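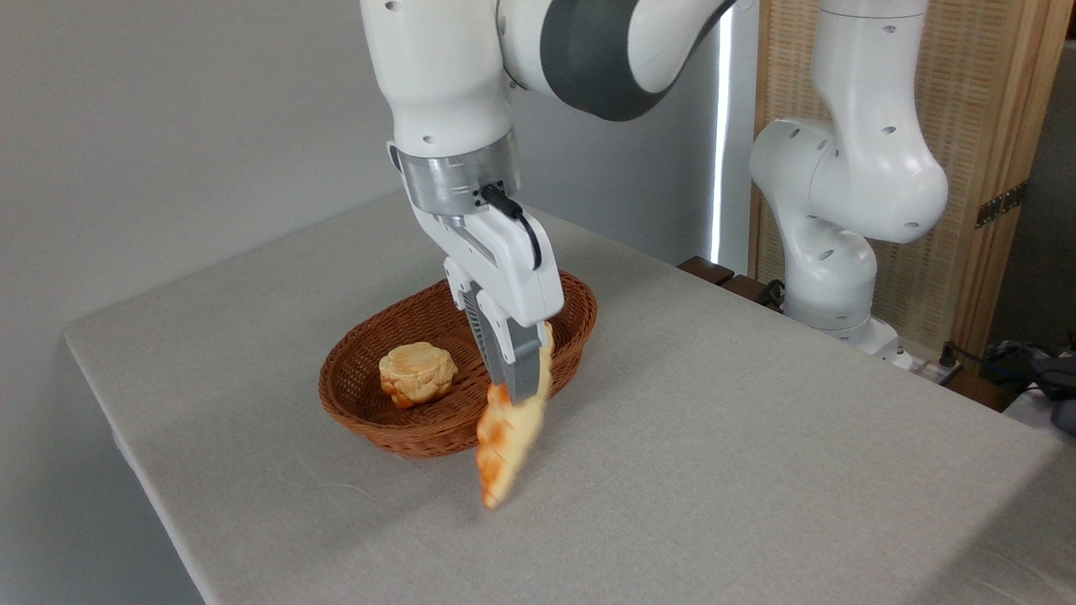
**Progress report, second quarter - Welard Bakery, packing room automation**

Hi all,

You asked for "the honest version, not the brochure," so I'm writing this the way I'd tell it to you over coffee. It covers April through June and it's mostly about the packing room, because that's where your money has gone so far.

**Where we are**

The two arms are on the practice table and the basket work is well under way. For anyone who skipped the last report: Welard fills baskets of mixed pastries for hotels and offices, and the order changes every morning. One hotel wants croissants and buns, the next wants croissants only, and somebody always calls at 5 a.m. to change their mind. That's the job we're trying to take some weight off. The ovens and the dough room are staying exactly as they are (please stop asking the bakers, they get nervous!).

Triller, who set up the software, wanted to start with the easy round stuff. The packers talked them out of it. Croissants are the biggest part of every order and they're also the worst to handle, so we figured we might as well find out early. A bun sits there and lets you grab it. A croissant rolls, sheds flakes all over the cloth and has a different shape every single time.

Since April we've been running sessions of 200 picks on Tuesday afternoons, after the last van is out. The best croissant session so far had 15 failures, counting drops, crushed ends and the ones set down outside the basket. That's a lot better than our first few tries, which I didn't even write up properly because we spent most of the time sweeping. It isn't good enough to put on a real order yet. A packer with two years on the job would be embarrassed by 15.

**What we learned about gripping**

Squeeze force got all the attention at first, and we did need to bring it down. But the bigger gain came from where the fingers close. Our early runs went for the fat middle, and the layers just gave way. One of the morning packers watched for a while and said she always takes them near one end and lets the rest hang. So we tried that. Crushing went down right away and we got a new problem, which is swing - the free end keeps moving after the arm stops, and if it's let go too soon the thing lands across the rim. We've slowed the last part of the move and added a short pause. It costs us time on each pick and I think it's worth it.

I'd like that packer's hours on this to be paid as project time from now on. It's in the budget note below.

**What it's changing for people**

This is the part I know you care about, and so do I.

Right now the packing shift starts at 3:30 a.m. A normal morning is 320 baskets (we hit 322 on the busiest day in June and everybody felt it). The complaint I hear most is wrists, then backs, then the hour itself. If the arms can take the first fill on the standard orders, the plan is to start the shift later and have people do the mixed orders, the checking and the finishing. No positions are being cut. That was in the agreement we signed with you and I repeat it at every staff meeting, because people want to hear it more than once and I don't blame them.

Feelings are mixed, I'll be straight with you. Some of the crew are into it and hang around after shift to watch. A couple of the longest-serving packers think the whole thing is silly, and one told me she didn't spend years getting fast to end up babysitting a machine. I don't have a great answer for her yet. We did agree that anyone who'd rather stay on hand packing full time can do that through the end of the trial, at the same pay.

There's a pay question coming too. If a packer is correcting the arms and helping set them up, that's a different job from the one in the contract. Hindura, who do our HR, are drafting a new grade and I'll send it as soon as I have it.

**Things that went wrong**

- We lost two sessions in May waiting for replacement finger pads from Tolentino. I should have ordered spares up front. We have them now.
- Butter builds up on the pads and the grip gets slippery partway through a session. We wipe them down between rounds, but we need a proper cleaning routine before any of this touches food for sale. Everything used in practice gets thrown out.
- I underestimated how long training would take. I'd planned one afternoon per person and it's more like three.

**Money**

We're a little under on equipment and a little over on staff hours. I'd like to move the unspent equipment money across to cover packer time for next quarter. If that needs a form, send me the form!

**Next quarter**

More croissant sessions, then mixed baskets with a pastry already inside, which means placing next to something without squashing it. After that, one real standing order, with a packer checking every basket before it goes on the van. I won't set a date for that until the packers tell me they'd put their names to the baskets.

Come by on a Tuesday if you want to see it. Wear shoes you don't mind getting crumbs on.

Packing room manager, Welard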